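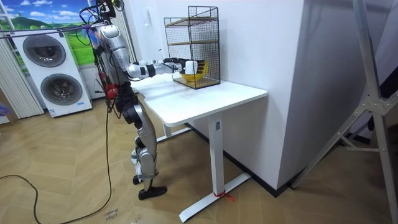 Wire cages, shelf spacing and one yellow bowl

The small-animal cage from Talum has been up on the white desk since December, and I have settled on a layout for it. The cage is taller than it is wide, so most of the useful volume is above floor level. Two wooden shelves take care of that: one near the top, one partway down. The bowl goes on the bottom, below both.

Shelf height is the main variable. I began with the lower one 100 mm further down, and there was too little room to get a hand over the bowl and lift it straight up. Moving the shelf by two rows of mesh solved it. The fixings are ordinary bolts with a washer either side of the wire — finger tight, then a quarter turn. More than that marks the wood.

The bowl holds 200 ml when level. I fill it to 100. Yellow was the only colour left, but it does show up well through black wire, and I can check it from the door.

The desk is the old one from the Espinoza flat, with T-shaped feet. It had a slight rock on the floorboards, cured with a felt pad under one foot. I keep the cage towards the back edge, near the wall, with the open front facing the room.

Ulises Valderrama asked whether the shelves should be sealed. Mine are bare. I will look at them again in spring and replace whichever one has been chewed.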